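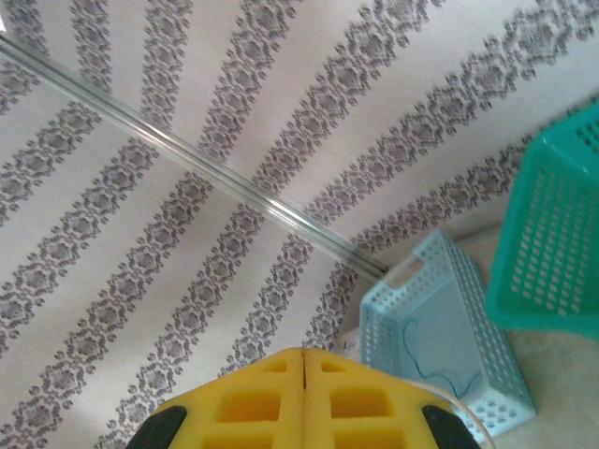
The Manipulation Group has completed the first part of its comparison of gripper fingers, and the results are summarized in this item for members of the department and for our partner groups. The comparison was proposed by Shirley Hulme last year, when it became clear that the fingers fitted to the two arms in the laboratory had been chosen largely out of habit. Four finger designs were entered. The yellow pair with the recessed lattice faces, known in the group as the Tetus fingers, was tested first and is the design on which most of this report is based. The clear rod lying on the gray and white patterned surface belongs to what has become the most demanding of the test layouts, in which a thin transparent object must be found against a busy background and moved to a light blue basket without disturbing anything else.

Search this site Search Advanced search

Reading time: 5 minutes

Purpose of the comparison

Members will recall that the laboratory's earlier gripper study dates from 2011. It dealt with rigid blocks of regular shape, presented on a plain surface under fixed lighting. That work served its purpose, and its records are still consulted, but it offers little guidance on the objects the group now handles from day to day. Rods, cords, tubing and thin plastic parts were not included.

The present comparison was therefore designed with household and light workshop objects in mind. Each finger design is fitted to the same arm and run under the same controller, with the same wrist camera. Only the fingers and their mounting parts are changed between sessions. Colin Sugden, who prepared the test plan, asked that no settings be adjusted to favor a particular design, and this rule was kept throughout the first part of the work.

The designs

Two of the four designs were made in the department workshop. The Tetus fingers are a compliant design, with raised ribs between the pockets, and are intended to give a little when they meet an object. The Pearce fingers are flat and stiff, with a narrow tip. The remaining two, Desel and Zerkik, are on loan from partner groups and differ mainly in the length of the finger and the softness of the contact face.

Stuart Dawber carried out the fitting of all four designs. He has asked us to note that the time needed to change from one design to another varies considerably, and that this will be reported separately. Groups that share an arm among several projects may find that part of the report more useful than the grasping results.

Procedure

Each design is given 400 attempts, divided evenly among the test layouts. An attempt is counted as successful when the object has been lifted, carried to its basket and released inside it. An object left resting on the rim is recorded as a failure. Attempts in which the camera did not locate the object are recorded under a separate heading, so that a weakness in sensing is not charged to the fingers.

Baskets were selected as targets in place of the solid trays used in the past. The perforated walls are harder for the depth software to interpret, and the two basket sizes require the arm to approach at different angles. Freya Fothergill, who is responsible for the camera work, reports that the wall openings produced false edges in early trials. A revised filter has reduced the problem, although it has not been removed altogether.

The patterned surface was also her suggestion. On plain backgrounds the clear rod was located by its highlights in nearly every attempt. On the printed pattern the highlights compete with the ornament, and the estimated position of the rod's far end is noticeably less steady. The middle of the rod is found more dependably, and the planner now prefers a grasp near that point.

First findings

With the rod, the Tetus fingers performed well once they had closed on it. The difficulty lay in the approach. Because the rod lies so close to the surface, the fingers must be brought down low before closing, and a small error in height causes them either to pass over the rod or to press into the surface. The Pearce fingers were more forgiving in this respect but allowed the rod to turn in the grasp during transport, which led to a number of poor releases.

With cord and thin wire the order was reversed. The Pearce tips picked up a single strand cleanly in most attempts. The Tetus fingers often gathered a fold of cord along with the intended strand — a result that is acceptable for clearing a surface but unsuitable for any task in which one cord must be separated from another.

Results for the Desel and Zerkik fingers are not yet complete. The Zerkik pair was withdrawn after 28 attempts when a mounting screw was found to have worked loose, and those attempts will be repeated in full. No conclusion should be drawn about either design at this stage.

Cable routing

One practical matter arose often enough to deserve mention. The cable at the gripper must have enough slack to allow the wrist to turn, yet a generous loop can enter the camera's view or touch the wall of a basket. Jamie Whiteley has drawn up a short note on routing, with measurements for both arms. Users of either arm are asked to read it before their next booking and to leave the cable clips in place when they finish.

Next steps

The second part of the comparison will begin in May, once the loaned fingers have been refitted and checked. It will repeat the rod and cord layouts at a lower light level and will include a second controller, so that the effect of slower closing can be measured. The test plan is open for comment until then. Proposals for additional objects should be sent to Colin Sugden and should state the object's weight and greatest length.

The arm used for the comparison will remain available to other users before 2 p.m. during the second part. Bookings already made for the afternoon will be moved to the other arm — Stuart Dawber will contact those affected directly.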